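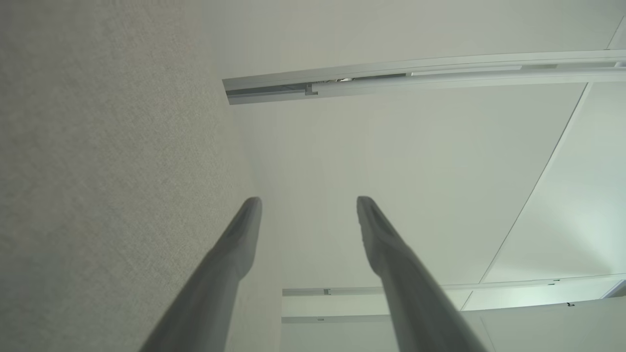

Fig. 1. Looking up: bright ceiling, with a grey textured surface at left.

Interiors and Use, Lecture 3: The Ceiling
Notes by Áine Moriarty. Reading for the seminar is at the end.

Last week was floors, which everyone has opinions on. This week is the part of the room that gets the least attention from the people who pay for it and the most from anyone lying in a dentist's chair.

Why start with the ceiling

Most of you drew your first project in plan. A plan is a very good drawing for finding out where the sofa goes and a very poor one for finding out what the room is like. In the survey exercise over half of you left the ceiling out altogether, and one of you wrote "standard". I would like to know what standard that was.

A ceiling does four jobs in an ordinary building. It hides things. It sends light back down. It soaks up sound, or fails to. And it tells you how important you are, which is why the entrance hall of a bank has a tall one and the room where you wait to discuss your overdraft does not.

Hiding things

The gap above a suspended ceiling is called the plenum, a word from the Latin for "full". It is a fair name. When the offices at Cronin House were stripped out, the gap held ducts from two heating systems, cable for a phone network switched off years earlier, and a sandwich box. All of it had been drawn on the plans as a single dotted line, except the sandwich box.

Leave more depth than you think you need. The ventilation engineer will ask for it, the electrician will take it, and the sprinkler people will arrive afterwards and want to know where theirs is.

Light

A pale ceiling works as a second, softer lamp. Light thrown up at it comes back spread out, so shadows lose their hard edges and faces look less tired. Paint the same ceiling dark and you can lose a good deal of that, whatever the fittings cost.

Two warnings. First, a very bright ceiling over a dull room makes the room feel duller, much as a sunny window does in a dark corridor. Second, people who work at screens see the ceiling in the glass. Niamh Madigan's handout from the lighting module covers glare properly and I won't repeat it. Please read it before you tell me that more light is always better.

Sound

Hard surfaces bounce sound and soft, porous ones absorb some of it. The ceiling is usually the largest surface with no furniture in front of it, so it is the sensible place to begin. Walls come next. Fabric coverings can help, but what sits behind the fabric matters far more than the fabric does. Cloth stretched tight over plaster is mainly a way of making plaster harder to clean.

The case study is the Trallo, a café with a concrete ceiling and 40 seats. It was much photographed when it opened. Customers admired the concrete and then shouted at each other underneath it. The owners tried rugs, then quieter music, then no music, and finally hung absorbent panels over the tables, at which point it became possible to order soup without getting something else. The panels aren't in any of the photographs.

Height

You will be told that high ceilings make people creative and low ones make them careful. There is some research in that direction, and a great deal of estate agency. Treat it gently. What can be said with more confidence is that a change in height gets noticed even by people who couldn't tell you what the height was. Bring a ceiling down over a doorway and the room beyond feels larger. It costs very little and has been working for centuries.

Exercise for next week

Choose a room you use often. Spend 30 minutes in it and produce a reflected ceiling plan, by hand, showing every fitting, vent, hatch and stain. (A reflected ceiling plan is drawn as though the floor were a mirror. It will feel wrong for the first ten minutes. Carry on.) Add 3 sentences on what you would change and what that would spoil.

Stains count. A brown ring will often tell you more about the building than its architect did.

Jarlath Cullinane has the long tapes and would like them back this year. Anyone who still has one from last December should return it to his pigeonhole, where no questions will be asked, though I gather several have been prepared.

Reading

Shiuli Kodikara, "Overhead: Notes on the Suspended Ceiling", course pack, section 2.
Jarlath Ó Flaithearta, "The Quiet Room", course pack, section 5. Skip the appendix unless you enjoy logarithms.

Next lecture: doors, and why people push them.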